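Plalel Two-Part Storage Bin: six months of garage duty
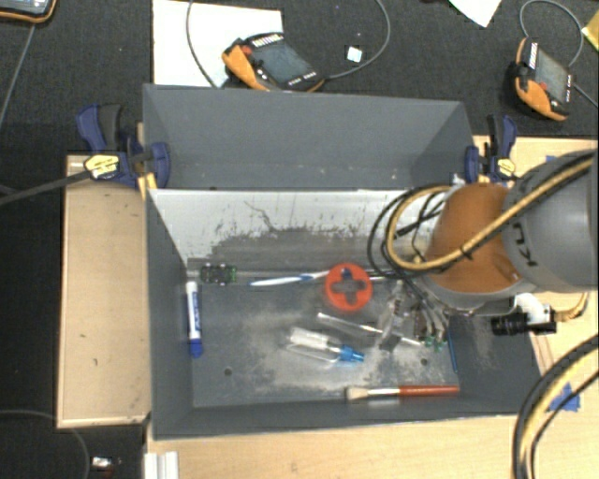
The gray bin with the divider, scuffs and all

I bought three of these Plalel bins in the spring when I finally got fed up with the shelves in our garage. The plan was simple: get the small stuff off the workbench, get the sports stuff off the floor, and be able to park a car in there by September. Two out of three, so far! (The car is still in the driveway, but I can see the spot where it's going to go.)

First thing you should know is that they're bigger than they look online. I measured my shelves, read the listing, nodded to myself, and then had to move a shelf up a notch anyway because I forgot about the lip. My shelf unit is the Bravidden one with the metal uprights, so moving a shelf means taking everything off and hunting for the rubber mallet. Measure to the outside of the rim, folks.

What I like most is how stiff they are. My old bins were the thin see-through kind, and every one of them cracked at the corners the first winter. I've had these full of paint cans, bike parts, extension cords, you name it, and the sides don't bow out when you pick them up. They do get heavy, though. I packed one with leftover floor tile and couldn't get it off the ground, which is my own fault and not the bin's.

The divider I went back and forth on. It slopes, so things slide down to the bottom of their own side, and that's great for loose screws and hose fittings and all the little odds and ends. It's less great for anything square. I tried to keep paperback car manuals in one and they all ended up slumped in a heap. I wish the divider came out. I've tugged on mine pretty hard and it isn't going anywhere.

They scratch. If you want your garage to look like a magazine, this will bother you. Metal tools leave marks on the first day and they don't wipe off - I tried dish soap, then baking soda, then one of those white sponges, and the sponge left a dull patch that looked worse than the scratch. I've stopped caring.

There's no lid in the box. You can order one separately, and I did, for one bin, and it took 14 days to show up. It fits fine, a little tight on one corner. For the other two I just use a cut-down piece of cardboard to keep the dust off.

I did look at the Arellano stacking bins before I bought these. They're nicer looking and they have real handles, but they cost a lot more and they're shallow. My sister-in-law has the Simelora ones in her craft room and loves them, and for yarn and fabric I'd probably go that way too, they're so much lighter. For a garage I'd still pick these.

One tip: label the short end and the long end both. I only did the short ends, then turned the bins sideways to make room for the snow shovels, and now I have to pull each one out to see which it is.

Would I buy them again? Yep, and I'm planning on two more before winter, for the camping gear. Four stars from me, and it would be five with a divider that lifts out.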